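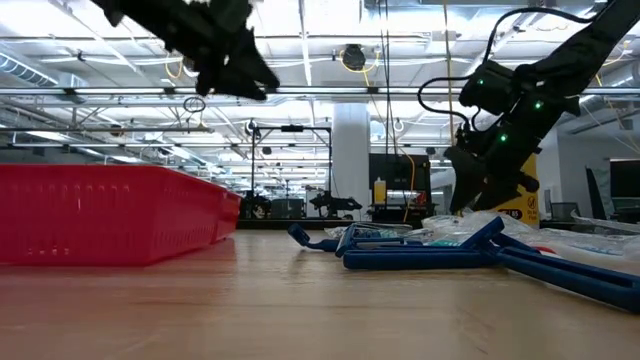
Blog > Casa > Perguntas frequentes

Lavar roupa de lã em casa: as perguntas que mais me fazem

Por Hường Âu | março | 224 comentários | 50 partilhas

Desde que escrevi sobre o casaco da minha avó, a caixa de mensagens encheu-se de camisolas em apuros (e de fotografias de camisolas em apuros, que eu adoro receber, continuem!). Juntei aqui o que aparece mais vezes.

Posso pôr lã na máquina?
Se a etiqueta deixar, sim. Eu uso o programa de lãs, a frio, com a centrifugação no mínimo, e meto pouca coisa lá dentro. As peças tricotadas à mão lavo sempre no lavatório, mesmo as que já sobreviveram à máquina uma vez. Sou medricas, confesso.

Que detergente usas?
Um líquido próprio para lãs, sem enzimas. Durante muito tempo comprei o da Morier, agora ando com o da Marside porque cheira menos. Amaciador, nunca usei em lã e não sinto falta nenhuma.

Quanto tempo fica de molho?
Dez minutos chegam. Aperto com as mãos abertas, devagarinho, e não esfrego nem torço! Depois passo por água à mesma temperatura, até deixar de fazer espuma. Cá em casa são normalmente 3 águas.

E para secar?
Enrolo a camisola numa toalha, carrego bem com os joelhos (é a minha parte preferida) e estendo na horizontal, longe do sol e do aquecedor. Pendurada num cabide fica com ombros de boneco de neve.

A minha encolheu. Há salvação?
Às vezes. Água morna, uma colher de condicionador de cabelo, meia hora de molho e depois esticar aos poucos, com a peça deitada. Se feltrou a sério, já não volta. A minha Sepp verde, 100% merino, acabou transformada em duas almofadas bem jeitosas.

Com que frequência lavas?
Pouquíssimo. Ponho a arejar à janela durante a noite e só lavo quando há nódoa ou cheiro. Os casacos grossos, uma vez por inverno, antes de os guardar.

E as traças?
Guardo tudo lavado e bem seco, em sacos fechados. A alfazema cheira bem, mas não confiem só nela. Quando desconfio de alguma peça, vai duas semanas para o congelador dentro de um saco, ao lado das ervilhas.

Se a vossa dúvida não está na lista, deixem-na nos comentários, que eu costumo responder à noite.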